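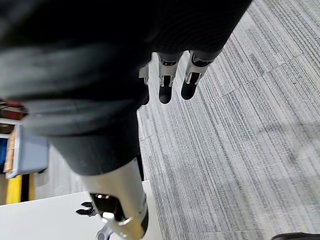

Calibration

The gauge at Mekine Lock read 199 when Ruwan Thambiah signed for it in December. It had read 199 at the previous inspection, and at the one before that.

He opened the housing with a flat screwdriver. The float moved freely. The cable was sound. He lowered the reference tape to the waterline, read it, wiped it, and lowered it again. Both readings gave 206. The error was 7 centimeters, low side.

Ellham district had set its flood threshold by this gauge. Under the rule, 3000 households were to be warned when the needle reached 260. The needle had stopped just under that mark in the spring of the Krishnan Road flood. No warning had been issued. The inspection sheet for that month carried his initials in the box marked Verified.

He remembered the visit. It had been raining, and he had read the dial from the truck.

The adjustment screw took a quarter turn. He checked the dial against the tape at intervals for 60 minutes and entered each pair of values in the log. They agreed. In the column headed Condition as Found he wrote the error and its sign. The next column asked for Probable Date of Onset.

He held the pen over it for a while. A barge went through toward Flurkach, and the water in the well rose and settled.

He wrote the month of the earlier visit, then initialed the entry and closed the housing.

Filed under: Short Fiction / Under 500 Words

Recent stories
The Weighbridge
Notes on a Borrowed Ladder
Tolerance
What the Ferry Carried

Contact the editors | Stories remain the copyright of their authors | Back to top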